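Subject: Re: [fundthorpe-tenants] Noise upstairs and the plan for the railing
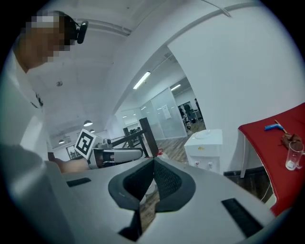
Upstairs at the railing, white ceiling and conduit overhead.

Replying to the list and quoting the whole thing, as the archive was down this morning and a few people said they never got it.

> Hi all,
>
> Following the complaints about noise on the upper floor, the working
> group would like to go ahead with the following before the end of
> August:
>
> 1. Drostden felt panels, cable-tied to the inside of the black railing
> along the open side. Their estimate is that this will "significantly
> calm the space." Price is $800 including ties and delivery.
>
> 2. Wastero hanging baffles from the ceiling. They make a clip that goes
> onto existing pipework, so there is no drilling and we don't need
> the landlord's permission. 26 baffles would cover the area over the
> desks.
>
> 3. A rug for the walkway behind the railing. Mikuš has a gray one in
> stock for $300. It would also protect the wood floor.
>
> We think this is a modest spend for a big improvement. If there are
> no objections we will order this week.

I object, or at least I object to ordering this week.

Start with the railing. It's square posts and crossbars, black metal, and you can see straight through it into the office. I've always assumed that's why the place feels bigger than the lease says it is. Tie felt along the inside of it and we have a waist-high felt wall. Is a waist-high felt wall going to calm anything? The voices I hear at my desk are coming off the ceiling and the walls, well over the top of any railing. I'm no acoustics person and I'm happy to be corrected by one, but "significantly calm the space" is the kind of sentence a sales rep writes before anybody has been up there with a meter. Significantly compared to what? Did they measure it? Did we?

Also, who has talked to the landlord about tying things to a guard rail? The message says permission isn't needed for the baffles because there's no drilling. It doesn't say anything either way about the railing. My copy of the lease has a paragraph on "attachments to stairs, rails and landings" that reads to me like a flat no. Maybe it's been changed. I'd like to see it in writing before we pay for felt that has to come down again.

Second, the baffles. The "existing pipework" is conduit. White conduit, running along the white ceiling, and as far as I know every run of it up there is for wiring. It's held up by whatever the electrician used to hold up conduit, and I doubt the electrician was planning on 26 hanging baffles. The Wastero page says the clip fits "most pipes" and gives a diameter. It says nothing I could find about how much weight the pipe is supposed to take once the clip is on it. A single baffle probably weighs next to nothing. A row of them, with the vents blowing on it all day, I wouldn't want over my desk without somebody qualified saying yes first.

And the conduit doesn't run where the desks are. It goes where the lights and outlets needed it to go. If we can only hang things from the pipes, then we get baffles in the places where there happen to be pipes, which has nothing to do with where people talk. Has anyone drawn this on a floor plan? If there's a drawing, please send it around. If there isn't, I don't know how we got to 26.

The ceiling is where I'd spend money, for what it's worth. It's hard and it's white and there's a lot of it, and the walls are the same. If sound is bouncing, I'd guess that's what it's bouncing off. Panels fixed flat to the ceiling, properly, with the landlord's okay and a real installer, might do something. They'd cost more. I would still sooner pay more once than pay for felt, then for baffles, then for the ceiling panels anyway.

Third, the rug. I have the least against the rug. Rugs do help with footsteps, and footsteps on that wood floor are half of what people on the lower level complain about. But two things.

We had a runner up there before, before some of you moved in. It slid. The edge curled up by the second week and people caught their toes on it going past the railing, and I can't think of a worse place to trip. If we buy the Mikuš one it needs a proper grip pad under the full length, and I don't see a pad in the $300. I asked them. A pad in that size is another $64, and they want the exact width before they'll cut it. Who has the exact width? I measured once for the old runner and got two different numbers at the two ends.

The other thing is "it would also protect the wood floor." Protect it from what? Floors get walked on. When we took the old runner up, the boards under it had stayed one color and the rest had gone another, and it was a long time before the line faded. I'd call that the opposite of protection. Chairs do the real damage and the chairs aren't on the walkway. Soft casters would probably do more for the floor than a rug would, and I suspect they'd cut down on the rumble too. I don't have a price for those and I'm not going to make one up.

So what would change my mind:

- One afternoon with someone up there actually measuring, with people working and talking as usual. A phone app would do for a start, as long as it's the same phone in the same spots each time.
- A borrowed sample of the felt on one section of the railing for a couple of days. If Drostden is so sure about it they can lend us some. Stand at the desks, stand at the railing, see if anybody can tell the difference without being told which day it's up.
- A yes or no from the landlord on the railing AND on the conduit, in an email, forwarded here.
- A sketch of the ceiling with the pipe runs on it. I can do this one if somebody else holds the end of the tape.

I'd be fine ordering the rug by itself once the width is settled and the pad is included. It's the cheapest part — and we can roll it up and sell it if we hate it. That is more than I can say for a pile of felt cut to fit one particular railing.

On "if there are no objections we will order this week" — please don't do it that way again. Half the tenants read this list on their phones once a day, if that, and the archive being down meant several people couldn't have objected if they'd wanted to. Put it up for a show of hands and give it a proper closing date.

I'm not arguing that it isn't loud up there. It's loud. I moved my own calls to before 9 a.m. months ago on account of it. I just don't believe these three things were picked because they fix it. They look to me like the three things that could be bought without asking anyone, and I'd want to hear from the working group what else was on the list and why it came off.

If the felt has already been ordered, say so and we can talk about whether it can go back.

Desk by the back wall, upper floor

_______________________________________________
fundthorpe-tenants mailing list
Replies go to the whole list. To leave, send a message with "unsubscribe" as the subject.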